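Utility Room and Cleaning Store: Inspection Checklist with Comments
Brerar Building, ground floor and basement. April round.

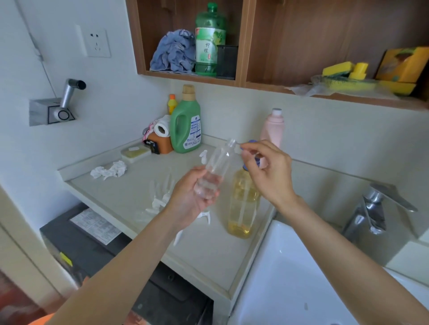
Ground floor utility room: counter, sink and cleaning products.

Inspected by: Dalva Dantas
Accompanied by: Clyde Whitfield (site)
Copy to: Idris Parri, Pranosia Facilities
Start time: 9:40 a.m.

Ratings: S = satisfactory, A = action needed, N = not applicable

1. Access and egress

1.1 Door opens fully and closes on its own: S
1.2 Floor clear of stored items: A
Comment: Two mop buckets and a folded wet-floor sign behind the basement door. Door opens to about three-quarters. Move to the wall rack.
1.3 Lighting level adequate at counter: S
Comment: 400 lux measured at the ground floor counter. Basement not measured, meter battery low.

2. Product storage

2.1 Products in original containers with legible labels: S
2.2 Transfer containers labeled with product name and hazard information: A
Comment: Basement shelf, one spray bottle marked "glass" in pen. No hazard information. Removed from use by C. Whitfield during the visit.
2.3 Acids and chlorine products stored apart: S
Comment: Descaler is on the lower shelf, bleach in the locked cabinet. Separation has been kept since the last round.
2.4 Caps and closures fitted when product is not in use: S
2.5 Drinks and food containers not used for chemicals: S
2.6 Safety data sheets available at point of use: A
Comment: Binder holds 16 sheets. The Trakine floor stripper sheet is an old revision and the Sepp degreaser sheet is missing. Cameron Munro to print both.

3. Water and drainage

3.1 Hot and cold supply working: S
3.2 Backflow protection on hose connection: A
Comment: Basement hose bib has no vacuum breaker. Carried over from the previous round. Work order has been raised but no install slot is shown.
3.3 Drains clear: S
3.4 Leaks under sink: S

4. Electrical

4.1 Outlets near water are GFCI protected and trip on test: S
4.2 Cords and plugs undamaged: A
Comment: Floor machine cord has cut outer sheath near the plug. Tagged out. Do not tape.
4.3 Panel clearance 36 inches: N

5. Emergency equipment

5.1 Eyewash station flushed weekly and logged: A
Comment: Log has gaps in March. Jacinto Serrano states the flushes were done but not signed. Unsigned entries are counted as missed.
5.2 Gloves and goggles stocked: S
Comment: Over 9 pairs of goggles in the basement, all in the same size. Order two small.
5.3 Spill kit sealed and complete: S

Items rated A to be closed before the next round, except 4.2, which stays out of service until the cord is replaced.

Signed: D. Dantas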